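邮件列表归档
发布日期:2022年6月20日 发件人:Owusu
主题:Re: [工坊-自动化] 料箱抓取:拖链、线缆与腕部奇异点

本站使用 Cookie 以保存您的阅读偏好。继续浏览即表示同意。

回复上一封,引文在前,我的回答插在各段之间。

> 我按 Clorkum 的 wiki 搭了一套差不多的单箱抓取,机械臂是二手的,控制柜
> 自带,夹爪自己装。现在的问题是线缆。第六轴转过某个角度以后,外挂的线束
> 开始绷紧,控制器报外力矩超限然后停机。我把阈值放宽过一次,没有再报,但
> 总觉得这样做不对。你们的线是怎么走的?

放宽阈值确实不对,请先改回去。外力矩是估算值,线束的拉力会叠加进去,而且随姿态变化。阈值放宽之后,夹爪真正压到箱底时也不报了,箱底和指尖会先坏一个。

我们在 Sisthorpe 工坊的做法是不让线束贴着腕部走,而是在腕部外侧留一个大弯,两端固定,中间悬空。弯的大小按末轴最大行程来定,程序里再把末轴限制在这个行程以内。规划器给出的姿态如果超出限制,就取等价的另一个抓取角。平行夹爪转 180 度是对称的,所以损失很小。

固定点只用扎带,不用硬夹。扎带要扎在线束整体上,数据线和动力线可以并排,但不要把两者绞在一起。弯的最外侧最好不设固定点,否则弯曲会集中到那一处,护套先在那里发白。我们四月换过一次线,断的就是那里,外皮完好,里面的屏蔽层已经碎了,症状是夹爪偶尔丢通信,重新上电又恢复,查了很久。
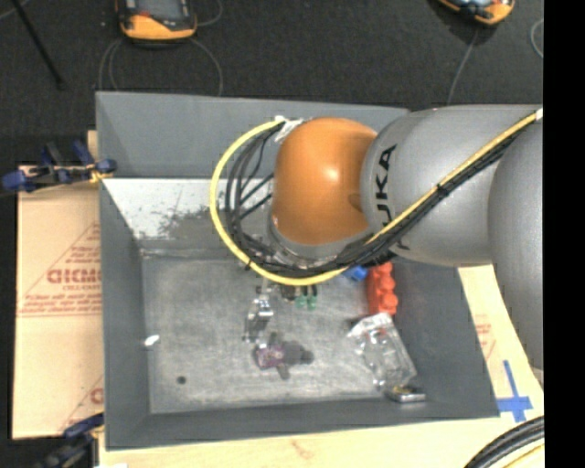

图1:Sisthorpe 工位,夹爪伸入料箱,腕部外侧为黄色与黑色线缆的外挂弯

弯留大了也有代价。臂伸进箱内时,弯的下缘会先于手腕接近箱壁,碰撞模型里如果只有机械臂本体和夹爪,规划器看不见这一段。我们在模型里给腕部加了一个胶囊体,包住整个弯,尺寸取静止时的外形再放一点余量。这样靠箱壁的一圈会有一部分姿态不可达,只能接受,或者换更长的指尖。

> 第二个问题:箱子怎么固定?我的箱子每次被夹爪蹭到都会挪一点,标定就废了。

用夹钳夹箱沿,夹钳另一头锁在台面上。垫块选软的,硬垫块在涂漆的箱沿上会滑。箱子的位置另外用胶带在台面上做记号,拆下来清理之后按记号放回,再跑一次标定检查。胶带记号只作粗定位用,不能代替检查。

我们的判据是让末端依次去碰箱底的几个参考点,和上次的记录比较,最大偏差超过 2 毫米就重新标定。低于这个值的偏差,抓取规划里的余量可以吸收。Z 方向要单独看,箱底如果被压变形,XY 会一切正常,Z 却偏了,结果是夹爪在空中合拢,或者顶到箱底触发停机。

> 第三:透明包装。深度相机基本看不到,点云里是一个洞,或者直接是箱底。
> Wornness 的那个分割模型在我这里对不透明的东西很好,对塑料袋几乎没有输出。

同样的情况。透明件和反光件放在金属箱底上,是最不利的组合:箱底自己的划痕和高光也会在深度图里产生噪声,洞的边界不可信。试过的办法按效果排列如下。

一,只用彩色图做分割,深度取掩膜周围箱底的高度再加一个固定偏移,下探时靠力控制停。慢,但是稳定。下探最后一段速度要降下来,否则从检测到接触到真正停住的这段距离会把袋子压死。

二,换漫射光源。把直射灯关掉,灯朝天花板打。箱底的高光减弱很多,袋子本身的反光也减弱,分割反而略差一点,需要重新采一批数据。

三,在箱底铺哑光垫。深度质量最好,但是平行夹爪的指尖会勾到垫子边缘,把垫子连同零件一起提起来。粘住又不方便清理。目前不铺。

训练数据方面,Wornness 的默认权重几乎没有见过透明件,这一点和你的观察一致。我们自己标了 2,000 张,混合摆放,透明件有意放在别的物体旁边和箱角,因为这两种位置最容易漏检。微调之后漏检明显减少,误检增加了一些,主要是把箱底的划痕当成塑料边。误检可以靠力控制兜底,夹空一次只损失时间,所以阈值偏向多报。

> 最后一个:你们怎么统计成功率?我每次跑出来的数字差别很大。

固定一组物品,每轮 100 次抓取,每次抓取后物品由人随机放回,不许挑位置。成功的定义是提到箱沿以上并保持到放置点,中途掉落算失败,一次夹起两件单独记一类,不算成功也不算失败。空抓之后重试,按新的一次计。日志里要存每次的指令姿态、实际夹爪开度和停止原因,缺一项,这一次就作废。

数字波动大,先看是不是物品组合变了,再看放回的方式。人放东西有习惯,会不自觉地避开箱角和箱壁,两个人轮流放,结果就能差出一截。贴壁的物品要单独统计,混在总数里会掩盖问题。

另外,你信里给的线束图纸链接打不开,返回 404,请直接作为附件发到列表。附件如果是 CAD 原文件,请同时导出一份 PDF,列表里不是每个人都有对应的软件。固定点的位置请标注到法兰中心的距离,不要标到外壳,各型号外壳尺寸不一样,没法对照。

待办,供你参考顺序:先恢复力矩阈值,再松开腕部最近的那个固定点,空载低速把末轴从一端走到另一端,记录外力矩曲线。如果曲线在两端有对称的抬升,就是弯留短了。如果只有一端抬升,查线束的预扭,拆下来让它自然松开后再装。曲线平了以后再装夹爪、带负载重复一遍,负载参数要按实际重量和重心填,沿用旧值的话这一步没有意义。

做完把两条曲线发上来,坐标轴单位写清楚。

-- 
Owusu
Sisthorpe 共享工坊,自动化组

订阅本列表的每月摘要:请在归档页面底部填写邮箱地址。您可以随时退订。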